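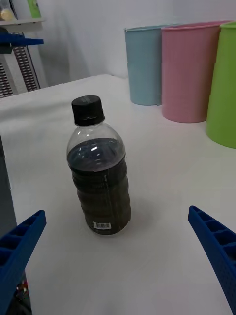

Bottle with black screw cap and barcode label near the base

Ticket: Convoy manifest totals do not match gate records, Clutumberg garrison
Queue: Base logistics systems
Priority: High, lowered to Normal
Status: Resolved, one follow-up open
Systems: Divo manifest server, Segers gate terminal (north gate), Ballberg depot client

Problem as reported

The February resupply convoy from Ballberg depot to the Clutumberg garrison was closed in Divo with 3,854 line items. The gate record at Clutumberg shows 3,242 for the same convoy. The convoy commander signed for a full load and the receiving unit reports no missing pallets. The duty desk cannot release the trucks for the return run while the two totals disagree.

The lines missing from the gate record are mostly rations, bottled drinks and vehicle spares. No weapons or ammunition lines are affected. Those travel on a separate manifest, and that one matched at both ends.

Log

06:40 Ticket opened by the duty desk. Screenshots of both totals attached. Asked the desk to leave the convoy record open and not to key anything in by hand.

06:55 Checked Divo. The manifest is complete and has a valid depot signature. No edits after departure.

07:10 Checked the link between Divo and the north gate terminal. It is up. The terminal clock is correct. Restarted the sync service on the Segers terminal anyway. No change in the total.

07:30 Asked the gate to rescan one pallet from the missing group. The scanner beeped as normal, but no line was added on the terminal. Same result with a second handheld. This rules out a bad scanner.

07:50 Pulled the terminal log. Every failed scan has the same entry: "parent not found." The terminal reads the barcode and then drops it when it can't tie it to a truck.

08:15 Compared the truck list in Divo with the one on the terminal. Divo has two trucks that the terminal does not. Both were added at Ballberg after the first copy of the manifest went out, when the load was split to stay under the weight limit for the river bridge. The depot sent a second copy. The terminal received it and put it in the hold folder.

08:40 Found why it was held. The terminal accepts update files with up to 300 changed lines. Anything larger waits for a supervisor to approve it. The second copy was over that limit. There is a notice about it on the admin screen, but the gate crew log in with a scan-only account and don't see that screen.

09:05 Called the duty desk for permission to approve the held file. They wanted to confirm with Ballberg first. Waiting.

09:50 Ballberg confirmed the file is theirs and sent the checksum. It matches the held copy.

10:00 File approved. Both trucks now show on the terminal. The total did not change, as expected. Dropped scans are not replayed automatically.

10:10 Exported the dropped scans from the log and loaded them through the import tool. The first try stopped partway with a timeout. Split the export into two files and ran them one after the other. Both finished.

10:35 Gate total is now 3,854. Matches Divo. Duty desk notified and return run released. Priority lowered to Normal.

11:20 Spot check on the two late trucks, done by the receiving unit. All pallets checked were in the record under the right truck.

Cause

A manifest update above the terminal's size limit was held for approval, and the notice did not reach anyone at the gate. Scans for the two added trucks were dropped. There was no loss of supplies.

Changes made

The limit on the north gate terminal has been raised to 800 lines.
Held-file notices now also go to the duty desk inbox.
The gate crew instructions have a new line: if a scan beeps but no line appears, stop and call the desk before moving the truck on.

Still open

The terminal should give a different tone when it drops a scan. Request sent to Segers support, no reply yet. The south gate terminal has the old limit and will be changed at its next service window. Until then, send split convoys through the north gate.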